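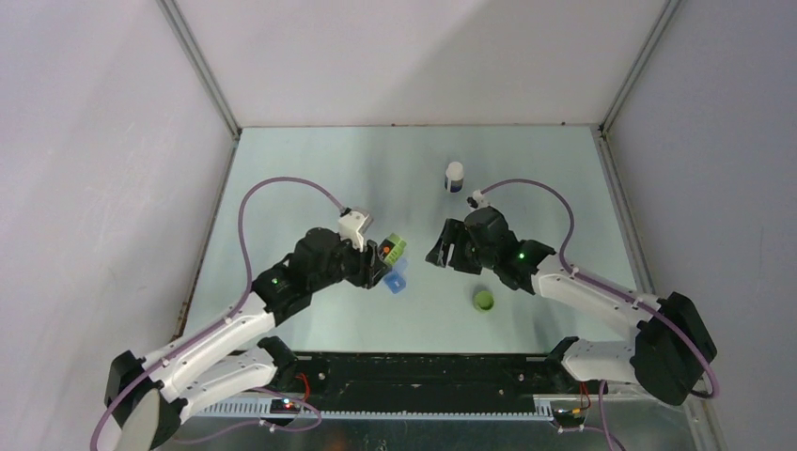 Remedios Tan

3.2 Glare and the pale desk

Figure 1. A pale tabletop with light panels on three sides.

I came to this question through my own sore eyes, I'll admit. The Tagle reading room had just been repainted, and by teatime I was squinting at my notes and blaming my glasses! So when we put the April survey together I slipped in a few questions about desk colour, and 677 people were kind enough to fill it in.

Most of them liked a light surface in the morning and went off it later in the day (so did I). Readers at Jilow, where the desks are dark oak, grumbled far less about tired eyes, though they did moan about losing their pencils. We then asked eight regulars to read for 60 minutes at each kind of desk, same book, same lamp - and here the gap was smaller than I'd hoped. Three of them couldn't pick a favourite at all.

I wouldn't lean on this too hard. The Zeremton readers sat by a north window, and I come back to that in section 3.3.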